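Marker in the drawer: pictures from our simulated room

I've been promising people a gallery for weeks, so here we go! The task we've been chewing on sounds tiny: get the arm to pick up a little red marker and put it in a drawer. All of it happens in simulation, in a room we call Ukalholm (Benjamín Núñez named it and won't say why). What we want to find out is how much the choice of viewpoint matters when a policy learns from demonstrations. We collected 36 of them for this round, which is a small pile, and that was kind of the point -- with a big pile, every camera starts to look fine. 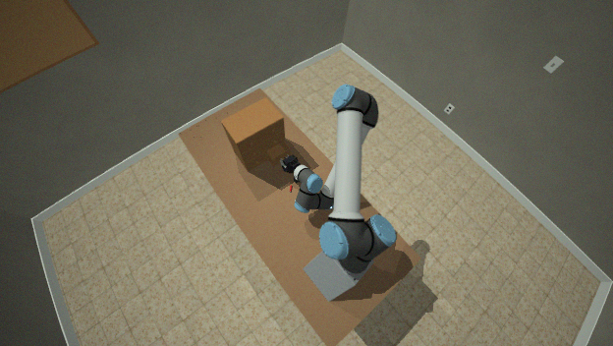
Tudutton Robot Learning Group

I have a soft spot for this high corner view. You get the whole arm, the tabletop and a good bit of tiled floor, and the marker is a speck of red down by the wrist. Trained on this view alone, our policy got good at moving to the right part of the table and then fumbled the grasp over and over. Fair enough, I'd fumble it too with that few pixels to go on!

Next up is the same corner again. Look at how tight things get with the gripper so close to the cabinet, and with those big shadows falling over the brown surface. We left shadows on for every run, even though switching them off made training faster and my evenings longer in a good way.

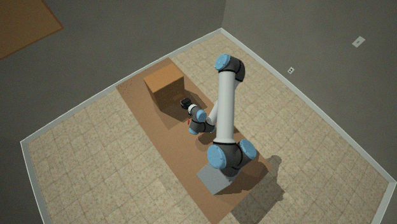 Marisol Ledesma wrote to ask whether we'd tried simply cropping the high view around the gripper before adding more cameras, as her own grasping runs got a lot better once she did that.

We did try it, and she's right that it helps. The crop got us more clean grasps, but then the policy lost track of the drawer, so we went back to the full view and added a second one from the side. That's the one coming up, with the gripper hanging over the table, the lower drawer pulled partly out and the marker lying off to the right of the cabinet's shadow. I find it the easiest view for a person to read, and I use it whenever I'm trying to work out what went wrong in a run.
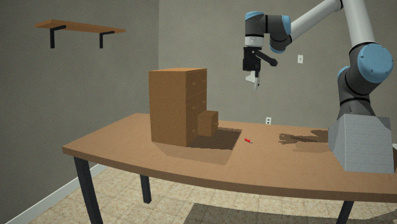

Does the side view still earn its place once you have one from the gripper, or could you drop it and save the compute? Rees asked that in the comments on our February post.

Short answer, keep it. With 2 views (side plus gripper) we got our best policy so far, and taking the side one away hurt mostly on the drawer half of the task. I'd love to try 5 next, if the rendering queue ever lets me.

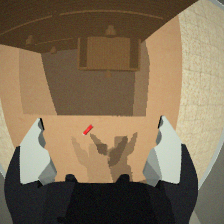 Gripper view: red marker between the open fingers, empty drawer ahead.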